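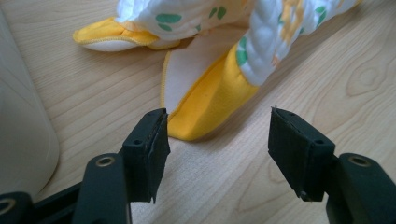
Baby clothes swap back in April

Flirton hall swap is on again, doors 2 pm. Bring clean baby things, newborn up to age 3, folded if you can. Quilted suits like the white one with yellow feet go on the long table, vests and hats in the crates. Two items in, two out, no money. Please check poppers and zips befor you come, last time a few were broke.

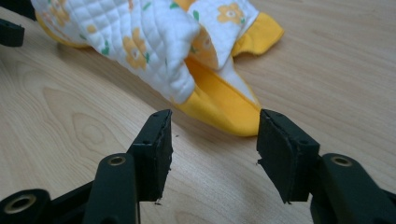 Edith Taipe asked if thick padded stuff is still wanted this late in the spring. Yes, bring it, someone will put it by for winter. Stained things no thanks. Tea at the back, parking on teh side street only.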